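Day 7 of owning a real wood table. Things I have learned, a thread.

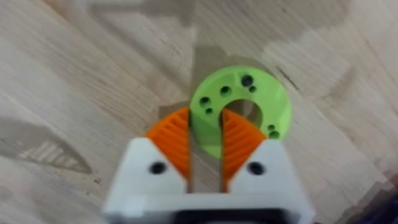
1/ The grain runs on a diagonal. I measured the room, I measured the doorway, and I gave zero thought to which way the grain would go. Now every placemat I own looks crooked.

2/ It has knots. I have named the biggest one Brurnstead, after the town where I bought it and also lost an afternoon looking for parking.

3/ There's a seam where two of the planks meet. The man at Gunar said a seam is "part of the character." He said the same thing about the price.

4/ The price was 600. Before that it was 1,675 and had a rope around it. I don't know what happened in between and I did not ask.

5/ Things I used to put on the old table without a thought: mugs, keys, wet umbrella, elbows. Things I'm allowed to put on this one, per the house rules I wrote myself: a bowl.

6/ The care leaflet wants 2 coats of oil a year, applied "along the grain." So I'll be standing at a corner, leaning, like someone ironing a sail.

7/ Bought the Trumen oil. It smells like a cricket bat in a church. The cat has moved out of the room.

8/ Dinner last night was takeout from Đồng, eaten on the couch, plates on knees, looking at the table.

9/ Someone asked if it's oak. The tag said oak. I say "oak" now in a slightly lower voice than my normal one.

10/ Update, 11 pm: put a mug on it. With a coaster. On a placemat. Crooked.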